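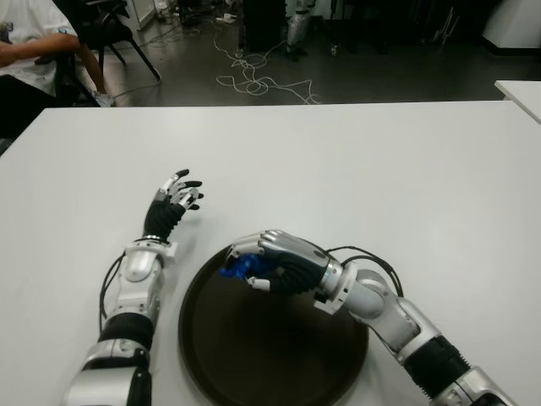 One early user called Stastomach "slow to set up and then very hard to upset", a remark often repeated in discussions of the software.

Stastomach is a motion planning and control package for two-armed robots with fingered hands. It was developed by Mendovus and first released on 2019-06-14. It takes in camera images and joint readings, chooses a grasp for an object on a flat surface, and sends joint commands to both arms.

Planning

The planner runs at 40 Hz and the joint controller at 1000 Hz. The two run as separate processes, so a late plan does not hold up the controller - the arms keep following the last valid path. Each hand's starting shape is taken from a library of 17 grasps. Soft wrappers are treated as a class of their own, as their outline changes when pressed.

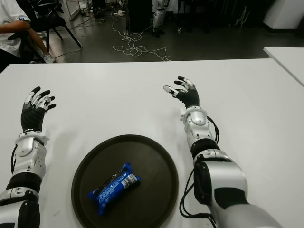 Both hands raised and open, with a wrapped snack on the round tray.

Perception

Object position is worked out from the head view. Wrist views are used for the last part of the approach, when the fingers may hide the object from above. They are turned upright in software before use. 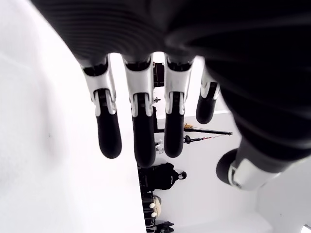 Fingers and thumb in a wrist camera view, before rotation.

Tooling

A replay tool, Zilto, shows recorded joint paths beside the video and marks any point where the two arms came too close. The standard test set, named Lozano, holds 476 recordings.
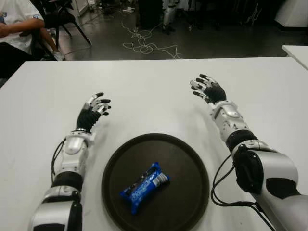 Arms held apart, with the blue package lying diagonally on the tray.

See also: Grasp planning; Collision checking; Hand-eye calibration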